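Home | Features | Workshop | Archive | Subscribe

The Care and Feeding of a Gripper

Fiona Tennant starts her morning with a toothbrush. It's a child's size, soft bristles, and she uses it to scrub the rubber inserts on a pair of gripper fingers, working along the crosshatching one way and then the other until the grooves come up clean and black. Then she holds the pad up to the light, squints at it, and does one corner again.

I spent two days in July with Tennant and her colleague Remo Donati, who between them look after the hand-held grippers at Hernura, and I came away completely taken with the things. They are called Tastos. A person picks one up, squeezes, and does a job of work with it, and a camera on top records what the jaws saw and where they went. Those recordings go on to teach a robot arm to do the same job. The arm gets the visitors and the applause. The Tasto gets dropped, sat on, carried around in backpacks and pushed into the backs of cabinets, and every fault it picks up along the way ends up in the data.

"If the pad is slick, the person squeezes harder," Donati told me. "They don't know they're doing it. Then the arm learns to squeeze harder, and you're chasing that for weeks."

So there is a routine, and it's a lovely thing to watch if you like watching people who know where their screwdrivers are. Pads come first. Each one is held by 2 small screws from the back, and Tennant takes them off completely for cleaning. She learned early on that wiping them in place leaves a line of grime along the bottom edge, right where small objects like to sit. While the pads are off she works the fingers by hand, open and closed, feeling for grit in the slides. A good one moves like a drawer in an expensive kitchen. A bad one has a little catch in it about a third of the way along. I couldn't feel it at all the first time she handed me one, and by the second afternoon I could, which pleased me more than it should have.

Then the pads go back on, and this is the fussy part. The fingers are set by eye against a steel gauge that Donati cut himself, and the screws are snugged a little at a time, left, right, left, right. Tighten one side all the way and the pad creeps. Tennant marks each screw head with a dab of yellow paint when she's done, so that a loose one shows up at a glance later in the day.
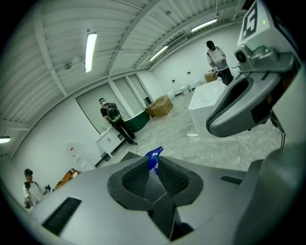
After the pads comes the camera. The lens is very wide, so it takes in the jaws and most of whatever room it happens to be in, and a thumbprint on the glass goes a long way. It gets one puff of air and one wipe with a clean cloth, never a used one. Donati then checks the mount for play by pinching the camera between two fingers and trying to wiggle it. He does this with his eyes closed. I asked him why and he said he hadn't noticed that he did.

The black and white marker plates get their own inspection. The software reads each pattern to work out where the tool is and which way it's tilted, and it's picky. A scratch across a black square is usually fine. A lifted corner is trouble, since a plate that bends even slightly gives an angle that's wrong by a hair, and a hair at the marker is a good deal more than that at the fingertip. Tennant keeps spares flat between the pages of a hardcover cookbook.

Cables are Donati's department. He has opinions about cables! His main one is that they fail at the plug end long before they fail anywhere else, and that you can hear it coming. He bends the last inch of each one next to his ear. I tried this too and heard nothing whatsoever, but he set one aside out of the batch, cut the jacket back with a knife, and there were the broken strands, bright as a new penny.

Last is what they call the handshake. The serviced Tasto is plugged in to a laptop running Prondix, the program that logs the jaw opening, and Tennant closes the fingers on the gauge and lets go, over and over, while a line draws itself across the screen. The reading with the jaws fully open should come out at 1071. With the gauge in place it should sit at 600. If the numbers wander, the sensor gets zeroed and she starts again. On my first morning one unit simply would not settle. She zeroed it, tried it, zeroed it again, and finally took the housing off and found a crumb of dried sealant wedged under the slide. It was back together before lunch, reading 600 on the nose every time, and she did a small dance on her stool.

What gets written down is short. The unit's name goes in a spiral notebook (they all have names, and the difficult one is Mwakyusa), then what was changed and a set of initials. Donati would like to move the whole thing to a spreadsheet. Tennant says he's welcome to, as long as she can keep the notebook.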